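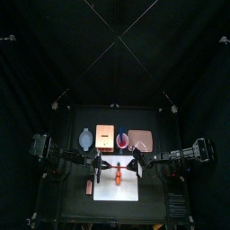
Small tabletop items photograph best on a matte black surface with black fabric on all sides. Hang the fabric first, then run two cords diagonally under the top panel so that they cross near the middle. Lay a white sheet on the tabletop and set the subject near its center; an orange object with a green top stands out clearly against it. Line up the bowl, the cup and the tray along the back, clear of the sheet.

Set the timer to 5 seconds and take 6 test shots. Lower the exposure if the sheet loses its edges.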